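共同作業場で育てる、ベッド片づけ用の手持ちグリッパー

2026年1月1日 文・編集部 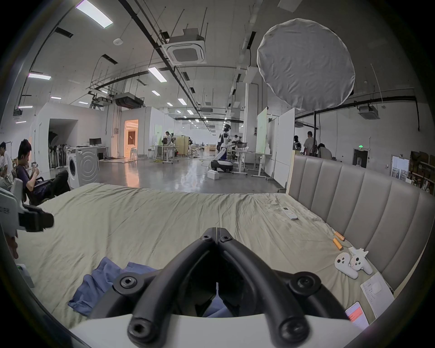 ベッドの上で使う手持ちの二本指グリッパー。奥は作業場のフロア。

ウバルド・マリノさんが二本指のグリッパーを作り始めたのは9月だった。名前は「Rurneo」。手で持って物をつかみ、その動きを記録して、あとでロボットアームに覚えさせるための道具である。場所は会員制の共同作業場「Pandar」。工具と机を月ぎめで借り、仕事のあとに通っている。

「最初は自宅の台所で組んでいました。ねじを床に落とすたびに冷蔵庫の下を探すことになるので、机を借りることにしたんです」

本体は黒い二本の指と白い曲面のカバーからなる。指は根元のボルトを六角レンチで緩めれば外れる。今の指は5代目にあたる。

「4代目までは指がまっすぐでした。平らな場所の箱ならそれで持てます。ところが布になると、先が滑って表面をなでるだけでした。曲げてからは、しわの山に指先を差し込めるようになりました。まだ毎回うまくいくわけではないです」

練習台に選んだのはベッドだ。薄い緑のシーツの上に、青い服、白いリモコン、ゲームのコントローラーの形をしたぬいぐるみ、スマートフォンなどを置き、一つずつつかんでいく。

「机の上だと物が安定しすぎるんです。家で片づけたいのは机よりベッドのほうでした。マットレスは押すと沈むし、シーツも一緒についてくる。リモコンをつまんだつもりで布まで挟むことがよくあります」

記録は1回の動作を一つと数える。目標は物の種類ごとに80回。全部で500回を超えたところで一度やめ、指の摩耗を見た。

「先端より、付け根のほうが先にがたつきました。ボルトを締め直すと今度は開きが重くなる。ワッシャーを薄いものに替えて、今はそれで使っています。開閉の重さは手が覚えてしまうので、途中で変えたくないんですが」

いちばん難しいものを聞くと、服という答えだった。

「丸まった服は、どこをつかめばいいか自分でも迷います。人が迷った動きはそのまま記録に残ります。だから今は、持つ前に一度手を止めて、場所を決めてから下ろすようにしています。遅くなりますが、見返したときに分かりやすい」

ぬいぐるみは逆に楽だという。

「柔らかいので、少しずれても持てます。初めて触る人にはまずこれを渡します。次がリモコンで、薄くて平らなものは最後です。紙は今の指では無理ですね。爪のような部品を足す案はあります」

費用について聞くと、部品代の控えを見せてくれた。指の材料は安く、作り直しの負担は小さい。かさんだのは配線まわりで、コネクターを14個買って、半分以上を使わずに残したそうだ。

「向きを間違えて注文しました。箱に入れて棚に置いてあります。使いたい人がいれば持っていってください」

作業場には、家電や展示台など別のものを作る会員もいる。にぎやかな場所だが、マリノさんは気にならないと話す。

「話しかけられたら止めて、終わったらまた最初の位置からやります。後ろで人が動いていても構いません。家だって誰かが歩いていますから」

次はアーム側の取り付け部に手をつける。「Fusness」と呼んでいる台座で、手持ちのときと同じ指をそのまま付け替えられるようにする計画だ。図面は引き終え、最初の部品を削る順番を待っている。

「同じ指なら、手で覚えたことが無駄になりにくいはずです。まずリモコンを一つ、ベッドから拾って箱に入れる。春までにそこまでやりたいです」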